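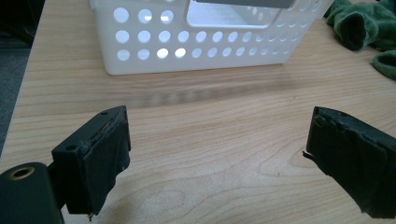
A hand-held gripper over a tabletop at Pevitora, with a white storage basket beyond it.

The pads go first. After enough picking up and putting down, the black covering on the fingers frays at the edges and starts to peel, and somebody on the shift has to decide whether it will last until lunch. At Pevitora, which packs and repairs rented housewares in a low building behind the Rennie bus depot, that decision now belongs to Greer Niven. It wasn't in her job description in May.

Niven used to sort returns. She still does, but part of each shift goes to sorting them with a gripper in her hand, so that the motions can be recorded and used to train the arms the company wants to install next year. The system comes from a supplier called Lirkora. The sales material promises 400 items an hour. Niven's best hour by hand, on a good day with easy stock, was 467.

"I asked if they'd seen that number," she says. "They said the robot doesn't take breaks."

Neither does it fold a fleece, so far. Cloth is the trouble at most places trying this. A plastic basket keeps its shape and has a handle to grab. A bunched-up piece of fabric has a new shape every time it lands on the table, and a person deals with that without thinking. Getting a machine to do it takes a great many recordings of people doing it, made by the people whose hours are under discussion.

Management prefers the word "support." Catriona Purves, who runs the floor, used it several times over coffee, and I believe she means it. The plan calls for 2 arms and no layoffs for 18 months. After that, she told me, they'll look at it again. I asked what looking at it would involve and she said it was too early to say.

Recording pays a little extra per shift. Niven took it - most of her row did - and she's good at it. She has learned to slow down, come in square and keep her other hand out of the way. Her wrist hurts more than it used to. The next Lirkora visit is set for 10 in the morning, and she plans to bring up the wrist, the pads and the number again.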